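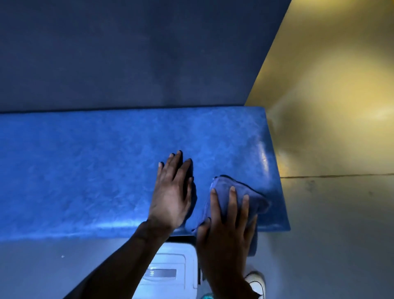

How do you clean a vinyl waiting room bench without ruining it? I look after a dental practice called Oludent, by which I mean I do the rota, order the gloves, argue with the printer and have now inherited the upholstery. Our long bench has a padded seat in a glossy, mottled royal blue and a tall back in a darker, duller navy, and for as long as I've worked here I assumed that was a design decision. Then a patient asked me whether the back was dirty. I laid my hand flat on the seat and looked from one to the other, and I'm no longer sure. The seat has lighter and darker patches all over it, a sort of marbled look, and it shines where it curves over at the end. The back has faint mottling, a few creases and not much shine at all. So either they are two different vinyls, or one of them is filthy, or the other has been polished for years by the trousers of the anxious.

Things I've tried, in order of desperation: warm water, washing-up liquid, and a spray from the cupboard with the label worn off, which I know, I know. The water came away grey from the back the first time and clear the second, and the colour stayed exactly as it was. The seat went tacky for an afternoon after the mystery spray. Nobody stuck to it permanently but there was a noise when people stood up.

What I'd like to know:

Is the back meant to look like that, or should I keep scrubbing?

What do I use for the weekly clean? The cleaning firm (Hetier, they do the whole building) say upholstery isn't in the contract, and sent me a quote for 184 pounds to "revive" it. I'd want to see it sit up and speak for that.

And how do I get into the seam where the back meets the seat? It's a thin dark line and I've a nasty feeling about what lives down there.

The bench was here before the practice was, so there's no paperwork.

Oluwatosin Okeke
Posted November 25, 2025

Ekene Amadi

Put the scrubbing brush down. If the second lot of water came up clear then the back is clean and you've been having a fight with a colour.

I re-covered seating for 14 years, mostly pubs and cafes and one very demanding bowling alley, and a two-tone bench was bread and butter. People would pick a lively pattern for the seat because it hides marks, and a plainer, darker one for the back because it was cheaper or because that's what was left on the roll. It's also possible they were bought as a match and the seat was replaced later on. The way to find out is to look where no one sits. Feel underneath the seat for where the vinyl is turned under and stapled, get a torch on it, and compare that bit with the top. Do the same at the rear edge of the back if you can get behind it. Same colour as the front means it was always that colour.

Weekly clean: lukewarm water, a few drops of washing-up liquid in a bowl of it, soft cloth wrung out so it's damp and no more. Wipe, then wipe again with plain water, then dry it with a towel. The plain water is the step everybody skips. Soap left behind dries to a film, the film picks up dirt, and after a year of that you've got a bench that looks tired however often it's washed.

Don't use:
anything with bleach in it
nail varnish remover, white spirit, or whatever your uncle swears by
magic sponges (they're very fine sandpaper, and on a glossy finish you'll see every stroke)
furniture polish
the spray with no label, obviously

Being a dental place you'll have alcohol wipes everywhere and someone will be using them on the seat between patients. Over time they can dry vinyl out and it goes stiff and then splits, usually along the front where the backs of people's knees go. If you must disinfect it, find a product that says on the bottle it's suitable for vinyl upholstery, try it underneath first, and rinse it off after the time it tells you to leave it on.

The seam: hoover first, with the narrow nozzle, before any water goes near it. Wet crumbs are much worse than dry ones. Press down on the seat with one hand to open up the gap and run the nozzle along with the other. Then fold a damp cloth over a plastic ruler or an old bank card and draw it along. Not a knife. I've repaired a lot of seams that had been cleaned with a knife.

I'd keep the 184 quid. Reviving usually means a coat of something shiny, and you've already had a go at tacky.

magalhaes_mopping

Had the same at our place and the back came up lovely with baby wipes. Took 2 packs. Can't remember what colour it was before.

Umine Upstairs

I agree with most of what Ekene says but would add that creases in the back don't mean much on their own. Vinyl relaxes, the padding behind it settles, and you get soft lines. A hairdryer on low will sometimes ease them out and will sometimes leave you with a shiny patch for life, so I'd leave them be.

For the tackiness, if it comes back: plain lukewarm water, several goes, changing the water each time. It's nearly always residue. If it's still sticky after a week of that then the vinyl itself may be breaking down, and that's a re-cover job. Get a price for the seat pad alone before you let anyone talk you into the lot.

Oluwatosin Okeke

Thank you all. I've been underneath with a torch, to the delight of the two o'clock appointment. The turned-under bit of the back is precisely the same dull navy, so I have spent most of a week trying to wash the blue off a blue bench.

Seam hoovered. One biro, a quantity of raisins, a car park ticket from September and somebody's retainer case (empty, thank God). The alcohol wipes have been moved to a higher shelf. I've put the spray in the bin, and the hygienist has asked me what she's supposed to do the taps with now.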